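Working Papers > Vurach Institute > Small Industry Studies > Section 3

3. Surface coverings and small-part loss in repair workshops

The repair trade in Botholm is mostly done on tables which were not made for this work. In our survey of 236 workshops, the owners chose the covering of the table by habit or by price, and very few could say what the former covering had been. This is a pity, as the covering has influence on how far a small part travels after it falls from the hand.

We compared bare boards, rubber sheet and cloth. On bare boards a dropped pin often rolled until it met a wall or the floor. On rubber it jumped, and the direction was difficult to predict. On cloth it usually stayed near to the place of falling. The result agrees with the earlier notes of the Postwood study, although that study used only coins. Dark cloth is preferred by most owners for bright metal parts, while owners who handle black screws prefer a pale one (see Figure 3).

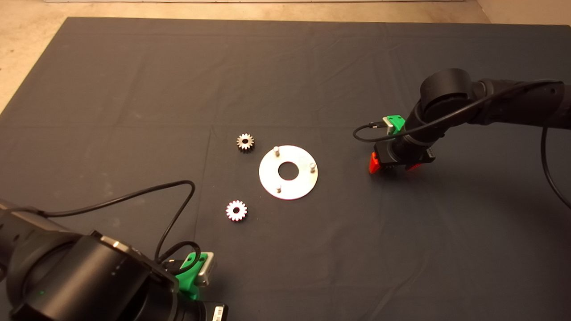
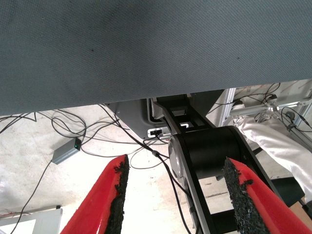

Figure 3. Dark woven covering; in the first picture, with a metal disc and two small gears.

The cost of cloth is not high, but it must be washed, and fine metal dust is hard to remove from it. Of the 16 workshops that changed to cloth in March, three returned to rubber for this reason. The owners in the Sutanto district solved the problem in another way: they turn the cloth every evening and shake it over a tray. We did not measure the time for this work, and we think it should be included in a later survey.

Last updated: 2021-09-23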